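Newsletter: get the best community answers in your inbox every month. You can unsubscribe at any time.

Remote control or moving the arm by hand for a small pick and place task?

Macarena Prieto
I am teaching an arm to put a yellow block in a metal bowl. I record by remote control, and I have 772 demonstrations now. After training with Onano the arm goes to the block correctly, but it often closes the fingers too early. My start position for the grasp looks like this:

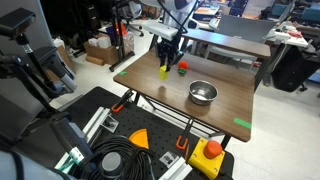 Gripper at the yellow block, bowl still empty

My colleague says I should stop with remote control and guide the arm by hand, so I can feel the contact. Is he right? I don't want to lose the data I already have. I also record with a camera near the gripper, and I am not sure if this view is useful when the fingers are inside the bowl.

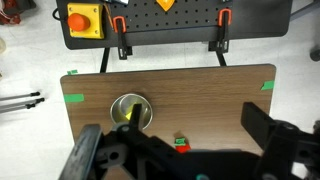
2 replies — 14 people found this page helpful

Kirsty MacLeish
By hand is better. We did it with 1,000 demos and it was fine.

Mohandas Kulkarni
I would not throw away the 772. Closing too early is, in my experience, mostly a problem of how the operator works. When you drive from a distance you cannot judge the height well, so you stop, correct a little, and sometimes press close while the arm is still going down. The model learns this also. Please look at 20 of your recordings slowly and write down the moment when the close command starts. If it moves around a lot, you have found it.

Guiding by hand gives you good feeling for the contact, but your arm and your sleeve come into the camera view, and later they are not there. Then you must replay every path without the person and record the images again. I did this for one project in March and it took longer than the remote control.

About the second view: keep it. One finger hides part of the block in the bowl, but the rim is clear, and for the release you need mostly the rim. For the approach use also a fixed camera from the side.
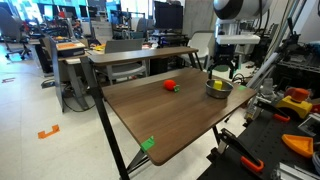

One more thing is the variety of your demonstrations. If the bowl is always in the same place, the model can learn the place and ignore the bowl. You have green tape near the back-right corner, next to the bowl, and another piece at the front-left corner, so you can use them as limits and put the bowl at different points between them. Move the red toy too — it should not become a landmark. And please record some demos that start with the block already in the bowl, where the arm only goes back up and waits. My model was missing these and it tried to pick the same block again and again.

I stopped at 855 demonstrations and the last hundred did not change much.

Macarena Prieto
Thank you Mohandas, I checked 20 recordings and the close command is different almost every time. I will make new ones, slower, and keep the good part of the old ones.

Was this page helpful? Yes (14) No (2)
Shares: 6 Comments: 3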